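Call for participants: evening language exchange in Hendport, spring round

Ikus is a small language exchange group. We meet in Hendport since 2019 and we are now looking for new participants for the spring round. You can come as a learner, as a speaker who helps, or both. Most of our people do both, and this is what we like best.

In the spring round we offer English, French, Spanish and Basque. For French and Basque we need more fluent speakers, so if you have one of these languages at home, please write to us even if you are not sure about the dates.

How it works

You are put in a pair with one other person. For the first half of the evening you speak in one language, and for the second half in the other one. There is no teacher who stands in front. There is a sheet with a subject for the evening (food, neighbours, a bad journey, the first flat you lived in) and you can follow it or leave it. After the pairs we have tea and everyone speaks together, in whatever language comes.
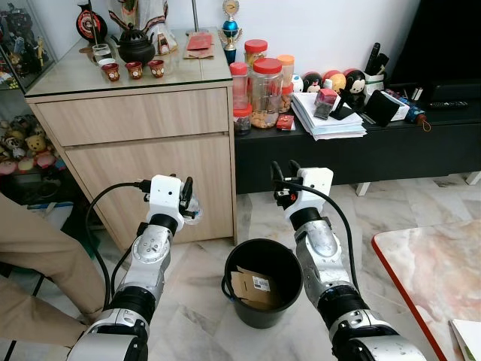 The round has 11 meetings. You should be able to come to at least eight of them. We ask this for the sake of your partner, who would otherwise sit alone. If you know already that you will be away for a long part of the spring, it is better to wait for the next round, which starts in November.

Who can take part

- You are 18 or older.
- You can hold a simple conversation in the language you want to learn. We do not take complete beginners, but we can send you a list of beginner courses in Hendport and Tenddale.
- You speak at least one of the four languages well. It does not have to be your mother tongue.
- You do not need any certificate, and we will not test you. We only have a short talk by telephone, so that we can find you a partner of a similar level.

Costs

The whole round costs 20 pounds per person. This pays for the room, the tea and the copies. If this is difficult for you, write it in your message and you will pay nothing. You do not have to explain why. Fluent speakers of Basque do not pay in this round.

Place

We meet upstairs from the Després bakery, close to the bus station. There is a lift, but it is narrow, and people with a wide wheelchair should tell us before, then we will use the room on the ground floor. From Tenddale the last bus back leaves after our end time, but only by a little, so please plan for this. Two participants drive to Tenddale after the meetings and often have a free seat.

What people ask us

Many people write to us that they are afraid their level is too low. We had the same fear when we started - I still make mistakes in English after many years, as you can see in this text. Your partner makes mistakes too, in the other half of the evening.

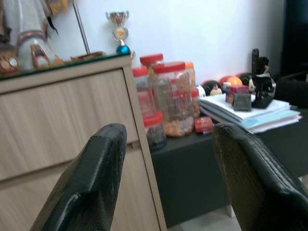 Jade Li wrote to us after the last round: "I came for French and in the first two meetings I was nearly silent. My partner waited, and did not finish my sentences for me, and I was very grateful for it. In the fifth meeting we had an argument about school holidays, all in French, and I only noticed it on the bus. My one wish is that the tea part would be longer."

We have listened to this, and the tea part is now 15 minutes longer.

How to apply

Send us a message through the contact form on this site. Please write:

- your name and a telephone number
- the language or languages you speak well
- the language you want to practise
- any evenings when you can not come

Applications are open from January 4, 2024 until all places are taken. We answer every message, normally within one week. If we can not find a partner for you, we keep your name for November, unless you tell us not to.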